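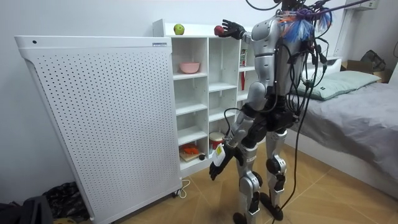

Speaker notes – Small rooms, open storage
Session two, after the break. Allow 39 minutes with questions.

Opening

Start with the brief from Grastden, which asked for storage that works in rentals where the tenant can't drill. State the problem plainly: a second bedroom in these buildings has one usable wall once the door swing, the window and the heater have been taken out. Whatever goes on that wall has to hold clothes, books and paper, and it has to be moved by two people when the lease ends.

Define terms before going on. "Open unit" in this talk means a freestanding frame with shelves and no doors. "Closed unit" means doors or drawers on more than half of the front. Somebody always asks about curtains. Curtains count as open.

Slide 2 – Depth

Most people shop by width and height and look at depth last. Depth decides how much floor the room keeps. At 39 cm a shelf takes folded sweaters in one row and most storage boxes. At 23 cm it takes books and shoes placed sideways, and very little else. Deeper shelves invite a second row, and the second row is where things get lost.

Give the Brollano result here. The tenants with shallow units owned the same amount as the others and kept more of it in the hall closet. Don't claim more than that. The group was small and everyone in it had volunteered.

Slide 3 – The top surface

The top of a unit is a shelf that the plan doesn't label. It collects whatever was in the hand when the person walked in: keys, mail, fruit, a charger. Three points to make.

First, height. A top below shoulder height gets used daily. A top above eye level gets used for things nobody needs before June.

Second, load. Makers usually give a figure per shelf and may leave the top panel out. Check the instruction sheet. If the top isn't listed, treat it as the weakest panel.

Third, tipping. A heavy top with empty lower shelves is the worst case, and it is also how a unit looks in the first week after a move. Load from the bottom up. 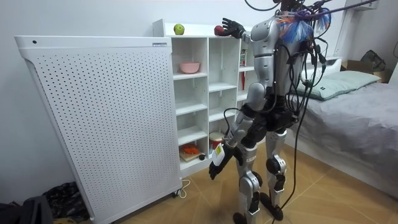
Elvira Inga wrote in after the first run of this talk that the tipping section lets open units off too lightly. Her point was that a tenant who can't drill also can't use the wall strap, so loading order is the only protection left, and a child pulling at a middle shelf defeats it. She would like units over a certain height dropped from the rental list altogether.

Answer this directly if it comes up again. She is right about the strap. The list now marks any unit that needs one, and the Grastden lease wording has been changed to allow two small fixings per room if the holes are filled at move-out. Dropping tall units has not been agreed. The lower ones need more floor, and some of the rooms don't have it.

Slide 4 – Feet and floors

Skip if running late. Hard floors are seldom flat over the length of a unit. A gap under one foot shows up as a lean at the top, and the lean grows with height. Adjustable feet fix this in minutes. Folded cardboard works until it compresses, so check it again after a month.

Felt pads make a unit easier to slide, including when sliding isn't wanted. Rubber grips better but can mark some finishes. Test in a corner.

Slide 5 – Dust

Expect a laugh, then give the numbers. In the Flores building we asked for cleaning logs and got 201 usable entries. Open units were wiped more often than closed ones, and each wipe was shorter. Total time came out close to even. The logs don't show how dusty anything was, only how long people spent on it.

Slide 6 – Cost

Use the Boven price sheet and hide the second column – it still has the old delivery charges. Per 100 liters of storage, open units are cheaper in every size on the sheet. Boxes and baskets close part of the difference. Tenants tend to buy those later and leave them out when asked what the unit cost.

Questions

Have the depth table ready to bring back up. If asked about corner units, say they weren't part of the study. If asked for the lease wording, send it by email and don't read it out. Handouts are by the door; the drawing on the back page is half scale.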